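About Traludcombe Table Layout

Traludcombe sets out work surfaces for food handling trials, teaching kitchens and packing rooms. The work consists of covering a table, dividing it into squares and writing down where each item belongs. Customers receive a layout sheet, a roll plan for paper and tape, and a short placement list for the plates, trays and containers they intend to use.

The company began in a shared unit on the Naidu estate with one table and a paper cutter. It now has a staff of 5, led by Yae Chiba, who draws up the placement lists and checks each layout before it goes out. To date we have issued 354 layout sheets. The longest running of these, Cerneden, is a small-item layout for breakfast foods and is revised every April.

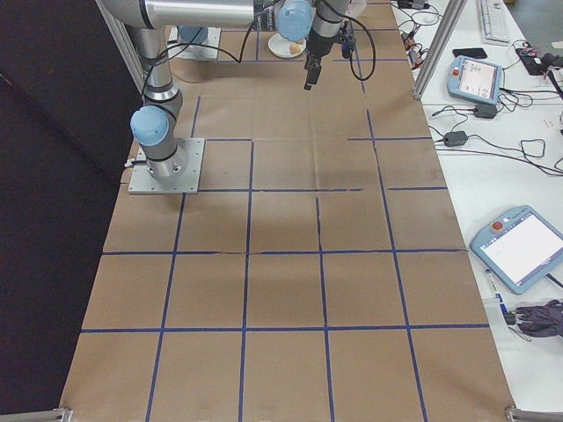
Kraft paper is our standard cover for a dry table. It is cheap to replace, it takes a pencil note, and light-colored crockery is easy to find against it. The grid goes on in dark blue tape, run lengthwise first and then crosswise, and a small white plate with a single piece of food on it can be given a square of its own without crowding its neighbors. Tape lines on paper will wander slightly and may stop short of the next line. We accept gaps of this kind as long as the square can still be read from a standing position. Creases and folds in the cover are accepted on the same basis. A cover that has torn is replaced whole, because patches lift at the corners.

Placement lists

A placement list names the item, the square and the orientation, in that order. Squares are lettered along the short side and numbered along the long side. The letters and numbers appear on the sheet only and are not written on the table. Round items are centered in the square by eye. Trays are set with their long side parallel to the tape, and square trays may go either way. Clear containers are listed first – they are the items most often missed when a table is reset.

Eggs are listed by well, starting at the upper left and reading across. A well left empty is entered as empty and is never skipped.

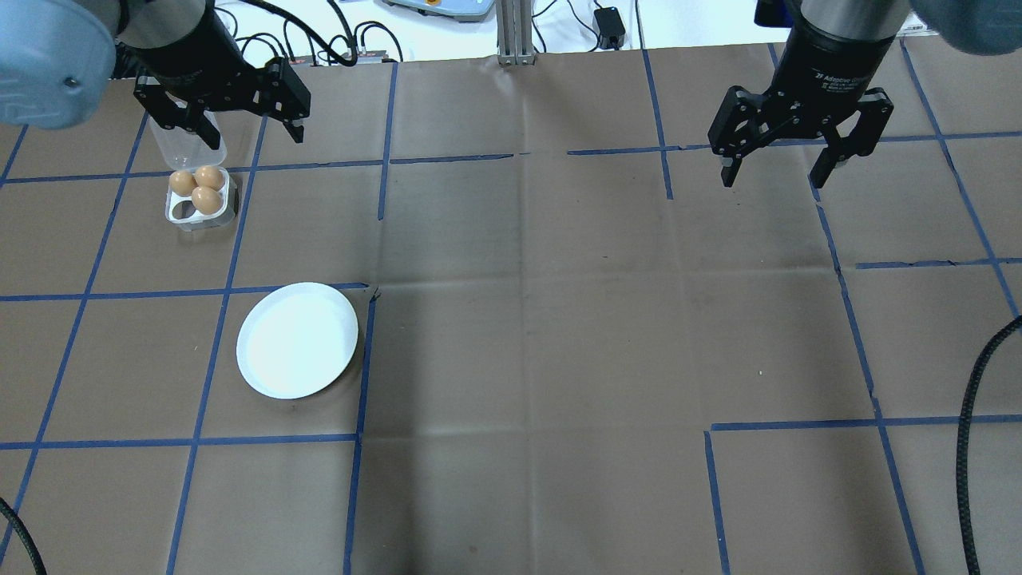
Where a list includes a plate, the plate is entered separately from the food that goes on it, so that either can be moved without rewriting the other line. The Donix sheet format, which we adopted for all new work, allows one line per object and one column for remarks.

Supplies and orders

Paper is stocked in 800 mm rolls and cut to the table before dispatch. Tape is supplied on separate cores with the cutting lengths marked on the sheet. Our current item register holds 2,276 entries, mostly kitchen and tableware, and customers may request additions at no charge. Orders received on a Sunday are entered the next working day. Replacement covers can be ordered by quoting the sheet number printed at the lower right of the layout.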